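I cut my own hair for the first time in July, at 303 miles from the only stylist I trust. Kazue Tsuchiya had packed up her salon and moved to Grornano, and I was sulking about it.

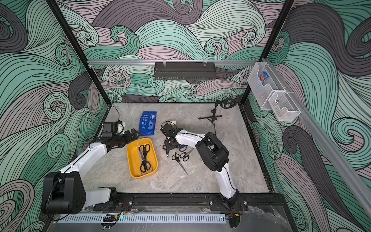
She'd done my bangs for 20 years! So I called her, phone on speaker, towel round my neck, and she talked me through it while her dog barked. Go dry, she said, and go slow - you can always take off more.

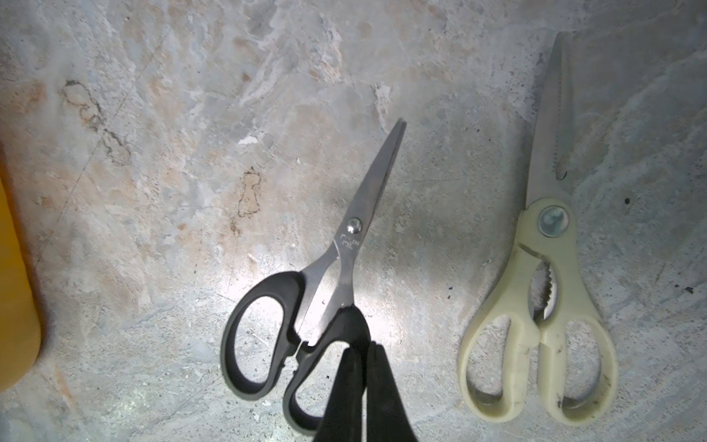
Bangs shrink, and that's the part I kept forgetting. Kazue had me twist each bit and snip upward into the ends, never straight across. Plain black-handled scissors with a good narrow tip will get you through that, she told me, as long as they've never met wrapping paper (mine had). I'd been eyeing a $120 pair from Overo and felt pretty silly.

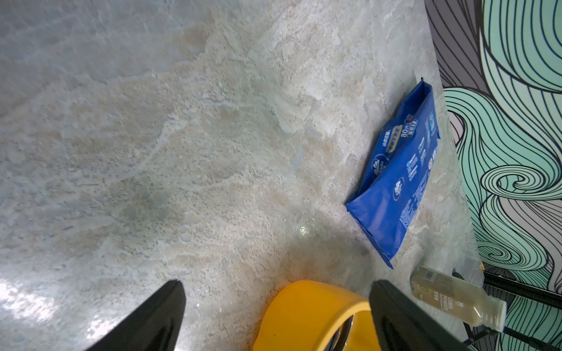 By nine that night I had bangs, a bit longer on the left, and hair in my tea. My sister said I looked French. Kazue asked for a photo, went quiet for a second, and said she'd be in town next month anyway.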